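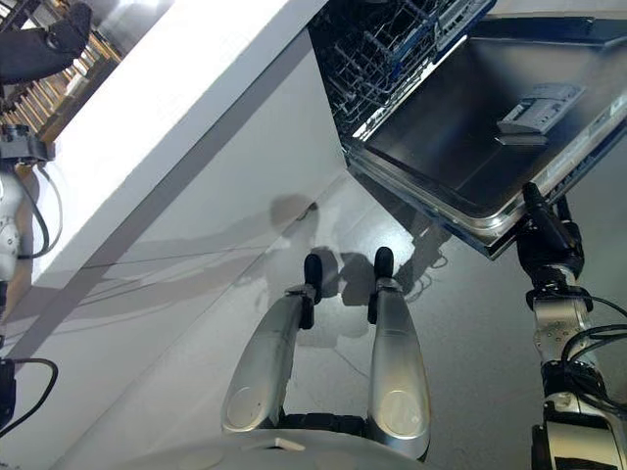

Leave the Dishwasher Door Open

May 19, 2024

Most people unload the dishwasher and shut it. I think that is a mistake, and I have thought so since we moved into the apartment on Ivik Street.

A closed dishwasher holds whatever water the last cycle left behind. There is always some, in the filter, under the lower spray arm, in the fold of the rubber seal. Shut the door on it for a day and you get the smell. Then you buy a bottle of cleaner, run an empty cycle, and the smell is gone until next week. We did this for most of a year. In December I stopped buying the cleaner and started leaving the door down for an hour after unloading. The smell has not come back.

The usual objection is space. Our kitchen is narrow and an open door takes up most of the walkway between the counter and the wall. My sister-in-law has a kitchen in Nagano that is even tighter, and she props hers open a few inches with a folded towel. That works too, though it takes longer to dry.

The other objection is shins. I have hit mine on the door more than once. You learn to walk the other way, or you do it at night before bed, when there is no traffic.

I would also argue against the habit of using the machine as a cupboard. Plenty of households take clean plates out as they need them and never really empty it, so dirty ones pile up in the sink. Empty racks are worth the five minutes. With nothing in them you can see a bent tine, or a fork that slid under the bottom rack. You can wipe the inner edge of the door, where the water never reaches, and check that the detergent compartment isn't caked with old powder. Ours was, badly, the first time I looked.

Some people will say a dishwasher is supposed to save work and that all this adds to it. It adds 8 minutes on a slow day. I used to spend more than that scrubbing the filter with a toothbrush.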